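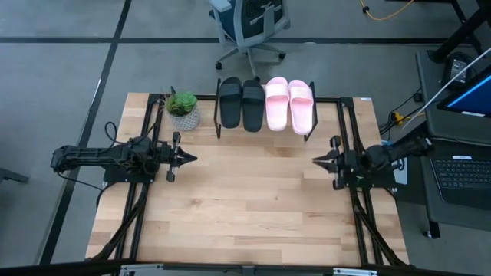 If you want to know whether a flat has been properly planned, come home to it in the rain with two bags of shopping, Birutė Žukauskas told me, and see where you end up putting your feet. She said the drawings will always show you a nice clear strip of floor inside the front door, and that she has yet to visit a home where the strip was still clear a month after moving in.

Chapter 3
The Place by the Door

I've pinched her remark to start us off, as I spent most of my first job drawing nice clear strips of floor. I was good at them! I could get a hall down to the width of a door plus a bit for the handle, and everybody in the office was pleased, and the space I'd saved went into the living room where the buyers could see it. Then I moved into a flat with one of those halls and spent two winters climbing over my own boots.

In the last chapter we looked at kitchens, where there is plenty of advice to be had and your main trouble is choosing between bits of it. Halls are different. Most design guides will give you a minimum width and a note about fire doors, then hurry off to the bedrooms. So a good deal of what follows comes from looking at how people live, and you'll need to do some of that looking yourself. Bring a tape measure and a notebook, and ask before you open any cupboards.

What the hall is asked to do

Think through an ordinary arrival. You unlock the door, push it open, step in, and turn round to shut it. You now have a key in one hand and probably a bag in the other. The key has to go somewhere, and so does the bag, and then there's a coat, perhaps an umbrella, and the post you've just trodden on. In a great many households the outdoor shoes come off as well and something softer goes on, slippers or a pair of slides, and for that you need either a seat or a wall to lean against.

All of it happens in the first few steps. I call the patch of floor where it happens the landing patch (my name for it, you won't find it in the regulations), and the chief mistake I see in student plans is treating it as part of the corridor. A corridor is for walking along. On the landing patch people stand still, bend over, stick their elbows out, hop, and wait for a small child to manage a buckle. Somebody doing up a boot takes up far more room than somebody walking past, and in a family they are usually trying to do both at once.

Shoes first

I start with shoes because they are the thing that gets left on the floor. Coats get hung up more or less anywhere, over a banister or the back of a chair, but shoes stop where the feet stopped.

For her study of the Gretarmont estate, Žukauskas asked tenants to keep a simple diary of what was lying within reach of the front door each evening. By the end she had 3,820 entries to read through, and I'm told she did it at her kitchen table with a highlighter. Footwear came up more than anything else, ahead of bags and well ahead of post. What I found more useful was her note on where it was lying. In the homes with a closed shoe cupboard, the shoes in daily use tended to sit on the floor in front of the cupboard. In homes with a low open rack they tended to be on the rack, provided the rack stood on the side where the person naturally turned.

I'd like you to hold on to that last part. Which way do you turn when you've shut the door behind you? It depends on the hinges, on which hand you use, on where the light switch is. You can work most of it out from a plan if you stop and act it through, and I do mean act it: stand up, mime the key, feel daft.

Open racks have their drawbacks, of course. They show everything, they gather grit underneath, and a tall one will smell in August. My own preference is for something short and open for what's worn this week, with the rest of the collection shut away in a bedroom or under the stairs. You may come to a different view once you've done the exercises.

A worked plan: the Domano

We'll follow one plan through the whole chapter. The Domano is a two-bedroom flat type built in large numbers at Gretarmont, and it has a hall that looks perfectly reasonable on paper. The door opens inwards against the left-hand wall. Straight ahead is the bathroom. On the right, there's a recess 400 mm deep, marked "storage" on the original drawings and nothing else.

I have been into five Domano flats and the recess was used differently in every one. My favourite belonged to the Yeoh family, who had fitted a Stolico bench across it with the seat at knee height and left the underside open for shoes. Grandmother sat on it to change into her indoor pair, the children threw their school bags on it (and were told off), and Mr Yeoh had put up a row of hooks at two heights so the youngest couldn't claim she couldn't reach. The bench stuck out slightly past the wall line. By the book it narrowed the hall, and when I asked whether anyone minded, they had to think about which bit I meant.

Compare the flat upstairs, same plan, where the recess held a vacuum cleaner and a folded pushchair behind a curtain. There the landing patch had crept down the corridor as far as the bathroom door. Nothing wrong with the vacuum cleaner, it had to live somewhere! But you can see how one decision about a shallow recess pushed the whole business of arriving further into the home.

Before you read on

Draw your own hall to scale, or a friend's if yours is too grand. Mark the door swing, the light switch and the nearest thing you can sit on. Then put a cross wherever there is a shoe at this moment, without tidying first. Keep the drawing safe, as you'll be adding coats to it in section 3.2 and wet umbrellas in the section after that.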